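The Drawer That Would Not Let Go

How a home robot passed its tests in simulation and then bent its own wrist on a real nightstand

July 2018

The failure took less than two seconds. A two-armed robot at Dirkero, a small company that builds machines for assisted living apartments, hooked two fingers behind the handle of a nightstand drawer and pulled. The drawer came out a little way and stuck. The robot kept pulling. The nightstand tipped forward, a glass of water slid off the top, and the left wrist twisted far enough to crack the housing around one of its bearings.

Nobody was hurt. The two engineers in the room were behind a waist-high barrier, and one of them hit the stop button before the nightstand reached the floor. But the company had planned to put the robot in a furnished test apartment the following week, with a person in the bed next to that same nightstand. The apartment visit was called off that afternoon.

What bothered the team most was that the robot had done this job before, many times over. It had opened the drawer 842 times in simulation in the final round of testing and had failed on 6 of those tries, all of them missed grasps in which the fingers closed on air. None of the 842 runs had ended with the furniture moving.

The company agreed to let us read its incident report and spend time with the people who wrote it, on the condition that we leave staff names out. Their account is worth telling at length because the mistake was an ordinary one, and plenty of other groups are working in a way that would let it happen to them.

A drawer is a hard thing

People open drawers without thinking. If one sticks, they ease off, push it back in a little, lift the front and try again. Often they put the other hand on top of the furniture to hold it still. They feel the trouble through their fingers well before they see it.

Dirkero's robot has two arms, and each ends in a gripper with two parallel fingers. The wrist has a force sensor in it, so the machine can feel a pull, at least in a crude way. The software that runs the arms was trained almost entirely in a simulator called Remard. The company chose it because it is fast and because its rooms can be changed at will. Wall tile, paint, lighting, furniture color and clutter are all shuffled between runs, so that the robot doesn't learn to depend on any one bedroom looking the way it does.

That part worked. The robot found the real nightstand on the first try, under lights it had never seen, and put its fingers behind the handle cleanly. Several engineers told us they had expected vision to be the weak point and had spent most of the winter on it.

The trouble was in what happened after the grasp. Every simulated nightstand in the training set was fixed to the floor. The setting dated from November, when the first furniture models were brought in. The models kept jittering and drifting across the room when the simulator started up, a common annoyance with imported objects, and somebody locked them in place to get on with other work. The lock was supposed to be temporary. It stayed on through every later version of the scene and was never written down in the list of known differences between the simulation and the real world.

With the furniture locked, pulling too hard had no cost. If a simulated drawer resisted, the robot pulled more, and the drawer always gave way in the end. Over many thousands of practice runs, the software learned that this was the right thing to do.

The limit that wasn't there

A robot that pulls too hard ought to be stopped by something else. Dirkero's machine has a force limit in the wrist, a separate piece of software that is supposed to cut power to the arm when the load goes past a set value. It didn't trip.

The reason is in the fourth section of the report, and it is the part the engineers were least happy to discuss. The limit was being checked against an average of recent sensor readings. Averaging had been added to prevent false stops, which had been happening whenever the arm changed direction quickly. The window for that average was 32 readings long. When the drawer jammed, the load rose and the nightstand began to tip before the average had climbed to the cutoff. By the time it got there, the furniture was already falling and pulling the arm down with it.

So there were two faults. The trained software pulled harder than it should have, and the guard that was meant to catch it was slow. Either one alone would probably have led to a bad noise and a scuffed handle.

There was a third problem that had nothing to do with code. The drawer itself was swollen. The nightstand had been bought secondhand and stored in a damp loading area, and one runner was binding. The staff knew this. One of them had opened it by hand that morning, felt it stick, and thought no more about it, because it opened fine with a little jiggle. The report lists this last and is careful not to blame the furniture. Sticky drawers are common in the apartments where the robot is supposed to work.

Going back to the simulator

The repair to the wrist took three weeks, most of it spent waiting for a part. In the meantime the team went back to Remard and tried to make the accident happen again.

It took them two days. The first attempts, with the furniture unlocked and nothing else changed, produced nightstands that slid but didn't tip. The weights were wrong. The imported models had been given a default mass that made a bedside table as heavy as a loaded filing cabinet. Once the masses were corrected and a friction value was added to the drawer runners, the simulated nightstand went over on the fourth run.

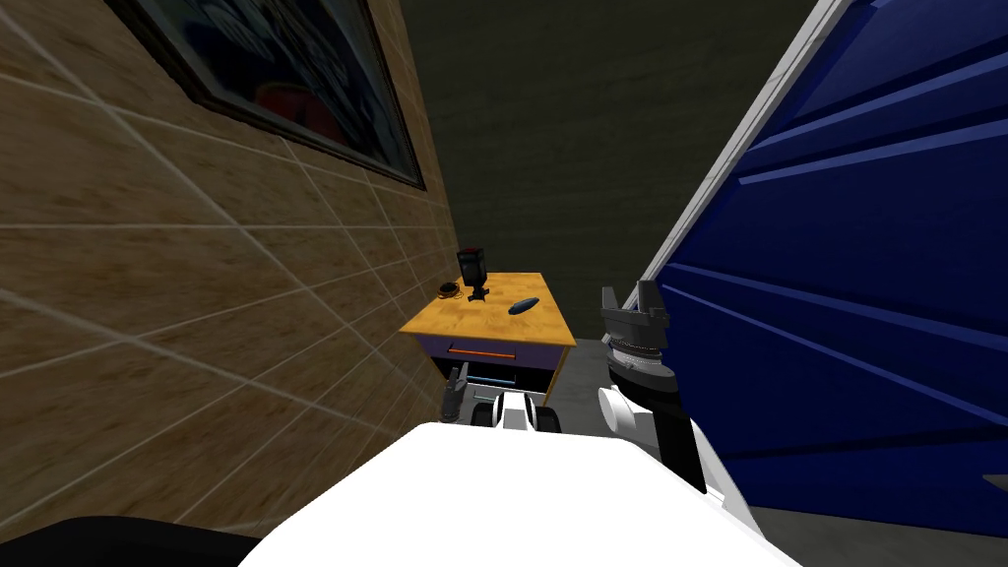 A simulated nightstand test seen from the robot's side, with the right gripper open and level with the tabletop and the left one beside the lower drawer.

The new test rooms are a good deal less tidy in how they behave, even if they look much the same on a screen. Drawers now stick at random points along their travel. Some don't open at all, and the robot is scored on whether it gives up properly. Loose objects on top count too. If anything falls off, the run is marked as a failure even when the drawer is fully open.

Under those rules the old software did badly, as everyone expected. The retrained version pulls more gently and backs off when the load rises. It has also started, in some runs, to rest one gripper on the tabletop while the other works the handle. The engineers are pleased by that but wary of it. A gripper pressing down on a table full of someone's belongings brings its own risks, and for now the behavior is turned off on the real machine.

The force guard was changed as well. It now runs two checks side by side. The averaged one remains, and next to it is a fast one with a higher cutoff that looks at each reading as it comes in. False stops have gone up. The company has decided to live with them.

Who checks the checkers

Dirkero sent its report to Pacheco, the firm that reviews its machines before they go into homes. Pacheco's reply ran to a few pages and was blunt. It said the company had treated its simulation results as test results, when they were closer to training records. The same simulated rooms had been used to teach the robot and to grade it, so a mistake built into the rooms could never have shown up in the grade.

The reviewers asked for three things before any further apartment visits: a separate set of test rooms built by people who had not worked on training, a written list of every setting locked or simplified in the simulator, and a bench test in which the real arm pulls on a handle that is bolted solid.

The last one sounds almost too simple, and two of the engineers said so. They also admitted that it would have caught the slow force guard in its first minute. The bench rig now stands by the door of the lab, and the arm is run against it every morning before other work begins.

The list of locked settings was more of a surprise. When the team went through the scene files line by line, they found that cabinet doors had no hinge friction, that bed frames couldn't move, and that handles could not come loose no matter how hard they were pulled. Most of these have been fixed. A few have been left as they were, with a note beside each one saying so.

Breritero, the housing operator whose test apartment was going to be used, has not withdrawn. It has asked for a demonstration on its own furniture, including a dresser with a broken runner that its maintenance staff picked out for the purpose. The date has not been set. The cracked wrist housing is in a plastic tray in the lab office, and the original nightstand is still in use for tests, with the bad drawer left as it was.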